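Flendska Hand-Held Gripper - Setup and Pad Care

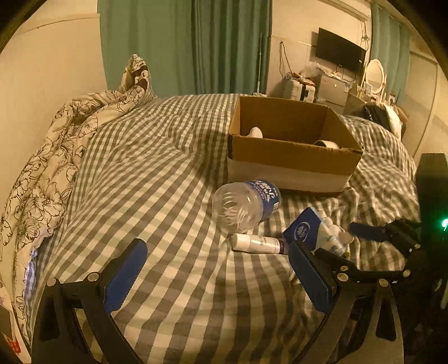 Tamsin Nguyen-Tran
Gripper Bench Lead, Clorthorpe

I get more mail about pads than about everything else on the Flendska put together, so let's start there! The two dark blue pads have finely serrated inner edges, and those little teeth fill up with lint if you work over blankets and bedding the way I do. Brush along the teeth with a dry toothbrush after every session, then wipe the pads with a damp cloth and let them air out.

Next come the pivots - the round metal heads on the black linkages. Open the fingers all the way, put one small drop of light oil on each, and work the trigger 12 times. Wipe off what creeps out or it ends up on the pads (ask me how I know).

If a flat packet keeps slipping away from you, check that the rounded tips meet evenly when you close up slowly. One tip ahead of the other means a loose pad screw. Snug it with the 2 mm key, and please don't lean on it!

I swap my pads after 600 grabs. Kamran Niazi stretches his a lot longer and we argue about it every May. Spare pads are part 77, sold as a pair with screws.

© Clorthorpe | Contact us | Back to top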